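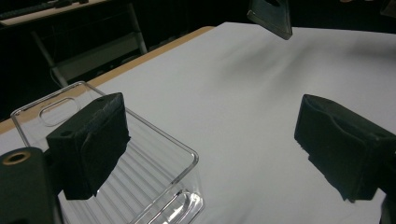

Community news | Home and neighbourhood

The tidying mornings at the Candine reading rooms will carry on through the summer and finish in September, after a spring in which far more people wanted a place than anyone had bargained for. Matilde Coelho, who started them with a handful of neighbours, told us that 107 households have now joined in, and that she still gets stopped in the baker's by people asking whether there is room for one more.

The idea is a modest one. You bring whatever has been cluttering up your desk or your kitchen drawer, you clear a table completely, and then you put things back one at a time, slowly, into clear plastic trays and boxes. Matilde is very fond of the long see-through kind with ribs along the bottom, and she will happily talk about them for as long as you let her – pens don't roll about so much in them, she says, and you can spot the scissors from the other side of the room.

Phone stands have turned into a favourite subject too. Everyone seems to own one, and hardly anyone has settled on where it ought to live when the phone is somewhere else.

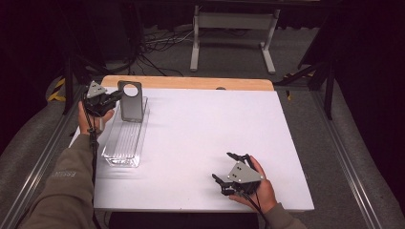 Adelino Carvalho likes his standing up at the far end of the tray, where he can reach it without disturbing the rest. Sylvie Morin would sooner lay hers flat along the bottom and keep the top of the desk clear, and the two of them have been going back and forth about it, very cheerfully, since the first morning. Matilde won't take sides.

The mornings have been paid for by a collection that has reached 1,440 euros, including a generous gift from the Trareo stationery shop, which is also letting people have storage trays at cost price. Some 30 of those went in the first week alone, and Horácio Pinheiro at the shop says more are on order – the longer ones, as you might guess, are what people keep asking for.

Places are still free and there is no need to sign up for the whole run. Come for one morning if that is all you can manage, bring a box of odds and ends and a cloth for wiping down, and leave the big furniture at home, please! Tea and coffee are served at the halfway point. Anyone who has trays or small boxes they no longer need can leave them at the Trareo counter during shop hours, marked with Matilde's name.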